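Plivden Robotics Club: The Year in Pictures
3 min read

Every June the club puts up a gallery page so that parents can see where the evenings went. I got the job because I missed the meeting where it was handed out. My name is Hashini Khondokar, I coach the second-years, and I had 459 photos to choose from. A good share of them were of Sølve's thumb, so the choosing went faster than expected. The rest of the page is mostly words, which the students call "a blog" in the tone I would use for a rash.

For anyone new: the club's project this year was part handling. A robot has to find a car part on a table, pick it up without bending it, and put it somewhere useful. Last year we did foam blocks. Foam blocks forgive you. The students voted for car parts anyway, on the grounds that foam blocks were "for babies," and they spent the fall learning what babies have going for them.

Three teams stuck it out to the end:

Team Clotau (Arvid Wikström and Sixten Boström) wrote the planner. It plans beautifully. In its first month it once planned for so long that Sixten went out for a sandwich and came back in time to watch it choose the wrong end.

Team Isaksson (Sølve Granström, more or less alone) did grasping. Sølve keeps a notebook of every failed grasp, with drawings. Volume 2 is the better read, and we are told volume 3 has a villain.

Team Skuvilden (everybody else) did testing, meaning they put parts back on the table and complained about the planner.

Our open evening drew a decent crowd, and a small boy asked Arvid why he didn't just use his hands. Arvid is still working on his answer. Ludger Harms, who taught this class before me and drops in to tell us how it was done with string, gave out the prizes and kept his speech to 8 minutes, a personal best.

Now the work itself. Both parts had their champions in the club. The metal one has all those ribs and holes to confuse a vision program, and the black plastic one is long, awkward, and dark enough to sulk in a shadow. Add a tabletop that reflects the ceiling lights and you have most of Sølve's volume 1.

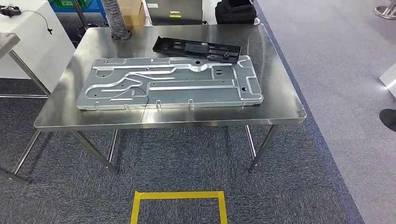
The stamped panel, with the black molded part behind it. Arvid prefers the panel. Sølve prefers foam.

New members can sign up with me after the summer break. Bring a notebook, and consider bringing 2.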